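4.3 Recording pick examples with the Callik arm

Before you start, read section 4.1 on homing. People skip it, and then they write to us.

1. Set the tub where the arm can reach over the rim without bumping it. Leave the lid off.

2. Spread the items on the floor in front of the arm. Don't line them up like a shop window. The model will learn your good taste and fail on everything else.

3. Open Rutine, choose New Session and type a task name. "Watches to tub" is fine. "Test" is already taken, 17 times.

Note: Use one task name for the whole session. Rutine treats "Watch to tub" and "Watches to tub" as two different ambitions.

4. Press Record, then guide the gripper down over one item. Go in slowly, with a finger on each side of the thickest part. For a watch, take the case and let the strap do as it likes.

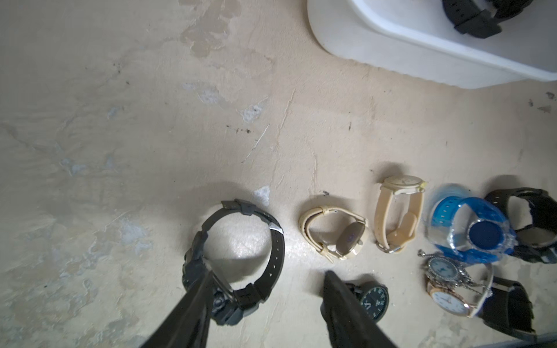
5. Close until the force bar turns green, then stop. Lift straight up, move over the tub and open.

CAUTION: Straps that loop upward can catch on a finger during release. If one hangs on, open fully and wait. Do not shake the arm. Colton Leclerc shook the arm, and section 9 (Replacing the Wrist Coupling) is the result.

6. Press Keep or Discard. Keep a fumbled grasp if you recovered from it – the model needs to see how that goes. Discard anything where your own hand wandered into view.

7. Repeat until the session has 40 kept examples, moving the items every few picks.

Note: Shiny bands, clear wrapping and glare on the floor all confuse the depth reading. Record them anyway. Customers own lamps.

4.4 Checking the session

1. Open the session list and play back the first and last examples at full speed.

2. If the wrist view stutters, check the cable at the Hikton hub before blaming the software. Error 721 means the cable. It has always meant the cable.

3. Press Upload. A full session takes a while, and closing the laptop will not hurry it.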